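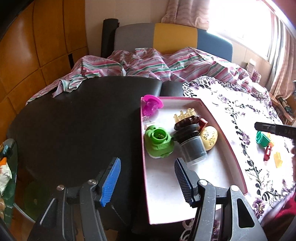

September
By Britta Reuter

Welcome to the fall round of small plastic things! I've been keeping these since I was six, the whole lot came with me when I moved to Lanitz, and this month I finally started going through it properly. The notebook says 721 pieces at the moment, and it's going to grow, because Kerstin Hellwig has promised me her doubles.

Sorting happens in the bedroom, next to the window, where the daylight is so good that you can tell amber from plain yellow without a lamp. I put a tray on the flowered tablecloth and only take out a handful at a time. Any more and I start playing with them and the afternoon is gone.

The tray with the pink rim
White on the inside, and I love it for that — every color jumps right out at you. It's shallow too, so even tiny bits are easy to pick up again. I have tried cookie tins, shoe lids and a cake plate, and I keep coming back to this one.

Green pencil sharpener
My favorite of the bunch! A round little character with a hole on top, which means the pencil goes in through his head. I had one very much like him at school and lost him on a bus, and when Ute Dreßler found this one at the bottom of a mixed bag in Stukar I may have shouted.

Amber crowns
See-through and gorgeous next to all the solid colors. I like them best in a row. I have no idea what set they belong to, and if you do, please write to me. Mattes Lenz thinks they are game pieces and Jolien Van Loon is sure they come off a necklace kit, and the two of them have been at it since spring.

Magenta dome and gold egg
Both are full of little holes, so they look like relatives and I always end up storing them near each other. The egg got four pages in the notebook, mostly sketches (bad ones). Anything gold is a weakness of mine.

Dark container with the black lid
All ridged rings, and a bit serious beside the others. I nearly passed it up at the Lema flea market and went back for it after lunch. It was still there!

Teal cup and the yellow flower
These had to wait on the tablecloth for their turn. The cup is a green that leans toward teal, the kind of shade I never know where to file, and the flower is translucent yellow. Purple blossoms and vines on the cloth, lace along its edge, toys on top — I wouldn't change a thing about that corner.

The room
It's a colorful place to work even before the toys come out. Pink curtains, stripes on the duvet, a headboard with gray, mustard and blue in it. I did once think about moving everything to the kitchen table, but that gets cleared for meals and I'd be packing up every few hours.

Still to do
The next bag is from Tirkska and has 244 pieces in it according to the seller, who threw in 60 loose beads as a present. I'm starting with anything translucent. If you have spare crowns in any color at all, I'd be so happy to swap, and there are plenty of doubles here to choose from. Send me a note with what you're looking for and I'll go dig.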